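拆机数据采集经验交流，顺便求大家帮忙看看我的流程

老槐树下（楼主）
发表于 下午 3:10

各位好，潜水很久了，第一次开长帖，写得啰嗦还请多包涵。我们组从九月开始做台式机拆解的遥操作示范采集，项目内部叫 Fakdale，目标是攒够 546 条能用的示范，给模仿学习的策略当训练数据。目前手上有 300 条，训练出来的效果嘛，时好时坏，所以很想听听各位前辈的意见。

我先把现在的做法老老实实写一遍，大家随便挑毛病。

一、腕部相机

腕部视角我觉得是最要紧的一路，因为机箱里头到处是金属边、支架、线，外面的相机一被手臂挡住就什么都看不见了。我们的指尖经常要伸到电源和硬盘架之间那一带，旁边就是带长方孔的金属支架，稍微偏一点就顶上去了。操作员一开始都很紧张，后来慢慢摸出手感，好多了！

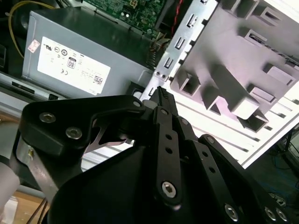

二、固定相机和机箱摆放

机箱一律放倒，侧板拆掉，开口朝上，放在铝型材台面上。每录 20 条换一次机箱角度，换得不大，主要是不想让策略把位置背下来。任务分两段录：先是靠近目标，再是接触之后的动作。每段开头写一句文字说明，比如“移到内存插槽上方”。失败的也留着，单独放一个目录，暂时没用进训练。

想请教的是：角度到底该不该变得更狠一点？还有，失败的那些扔了可惜，大家都怎么处理？

三斤螺丝
发表于 下午 3:42

楼主写得好详细，先给你点个赞！我做过差不多的活儿，不过是拆小家电，说说我的看法，不一定对。

角度我建议别急着加大。300 条里如果每个角度只有 20 条，再细分到两段任务，每一种情况其实没多少样本。我们当时在 Vasić 那套台子上就吃过这个亏，贪多，结果什么都学了一点，什么都没学稳。后来老老实实固定了一个方向，先把成功率拉起来，再一点一点放开，心里踏实多了。

荞麦面加蛋
回复 三斤螺丝

这个我不太同意，哈哈，别介意。固定方向练出来的成功率很好看，可是一换台机箱就露馅，到时候回头补数据更累，操作员也烦。我宁可前期难看一点，早早把变化放进去。而且楼主这个场景，线缆每次垂的样子都不一样，本来就固定不住，何必单单把机箱钉死呢？

三斤螺丝
回复 荞麦面加蛋

线缆乱是一回事，机箱朝向是另一回事呀。朝向一变，手臂的关节姿态也跟着变，有些角度手腕要拧得很别扭，操作员自己都遥得磕磕绊绊，这种示范收进来反而拖后腿。我的意思是先看示范质量，数量和花样往后放一放。

老槐树下（楼主）
发表于 下午 4:25

谢谢两位，你们一吵我反而清楚了一些（笑）。手腕别扭这点说到我心坎里了，有两个角度我们组里谁都不爱录，录出来的轨迹停停顿顿，我回放的时候自己都替操作员着急。

再补一点固定相机的情况。我们把它架在能看全整个开口的位置，主板、内存插槽、硬盘架都要在画面里，左边放工件的灰色 3D 打印底板也要带上。手臂从上面伸进来，难免会挡掉中间一块，所以两路画面要对着看，单看哪一路都容易误判。
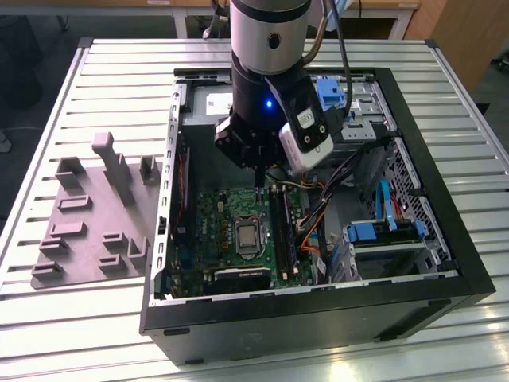 标注的时候我们先看固定视角定段落的起止，再切到腕部视角确认指尖有没有碰到东西，一条下来要来回拖好几遍进度条，眼睛是真累。我试过用夹爪开合信号自动切段，靠近那一段没什么开合动作，切得乱七八糟，最后还是回到人工。要是哪位有省力的办法，我先谢过了。

夜航的鲸
发表于 下午 5:08

切段这个我可以说两句。除了夹爪信号，把末端速度也加进去，速度降到很低并且保持一小会儿的地方，多半就是分界。先让脚本给候选点，人只负责挪一挪、确认一下，比从头看轻松很多。我们用 Skeretti 工具包里的脚本改的，改动不大，楼主自己写一个也用不了一下午。

失败数据千万别扔！尤其是那种顶到支架以后又退回来、重新对准的，这是很宝贵的纠正动作。我的习惯是把顶上去之前那一小段裁掉，从开始后退的地方留起，当成正常示范用。纯粹乱撞一气的就算了，留着做失败检测的负样本吧。

荞麦面加蛋
回复 夜航的鲸

同意留纠正动作。不过裁的时候要小心，有的操作员后退之前会愣一下，那段停顿如果留在开头，策略也会跟着学发呆，我们就遇到过，手臂悬在那里一动不动，大家围着看了半天。

Nasach老学徒
发表于 下午 6:30

插一句题外话，文字说明最好让不同的人来写。都是一个人写的话，句式太整齐，换个说法模型就听不懂了。“移到内存插槽上方”和“到内存条那个槽上面去”，人一听就是一回事，它可不一定。

老槐树下（楼主）
发表于 晚上 8:15

都记下了，真心感谢！我打算这样：那两个别扭的角度先停录，其余角度照旧换，算是在两位中间取了个折中，三斤螺丝和荞麦面加蛋都别骂我。失败目录里的东西明天开始翻，先把有后退再对准的挑出来。切段脚本今晚就动手写，末端速度的阈值我还没底，鲸兄要是方便，能不能说说你那边设的是多少？

夜航的鲸
发表于 晚上 8:51

阈值跟你们遥操作的快慢有关，抄我的没用。你随便挑几条手工切好的，把速度曲线画出来，看看分界的地方落在哪儿，照着那个定就行。画出来贴一张，我帮你瞧瞧。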